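Slow Fingers, Good Cables
Grippers on test at Lusow
24 Jan 2020

Everybody who builds cabinets for machines knows the moment when the cable does not want to go where the hand goes. At Lusow we compared two grippers for this job, the Grusberg and the Lagman, first in simulation and later on the real bench in Loton.

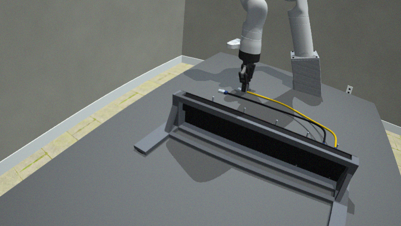
Fingertip shape matters more than closing force. A wide tip holds the cable well but it needs free space on both sides, and a connector panel seldom offers this. With the yellow cable pinched right behind its pale connector, the tips come down as far as the table, so a narrow tip has a clear advantage. The Lagman made 11 good pickups from 13 tries – the Grusberg made eight.

We let both grippers work with the same arm and the same speed limit. The controller was also the same, with settings unchanged from August.
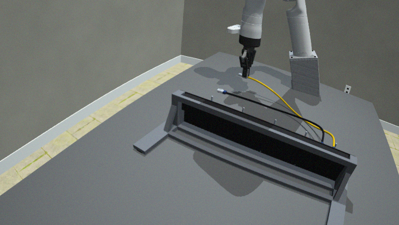
Does a stronger grip help against slipping? Only up to a point, after which the cable jacket gets squeezed and the connector begins to turn between the fingers.

More difficult is the insertion. The connector must arrive straight, and a stiff cable pulls it to the side during the whole way. We tried four approach angles with each gripper and kept the steepest one.
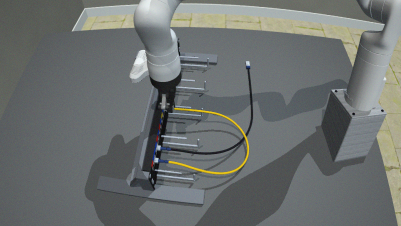

What the Simulation Does Not Tell

Simulated cables are more polite than real ones. In Loton the jackets remembered the drum they came from, and both grippers lost some of their good results. The order between them stayed the same. We would buy the Lagman for thin cables and keep the Grusberg for the thick ones.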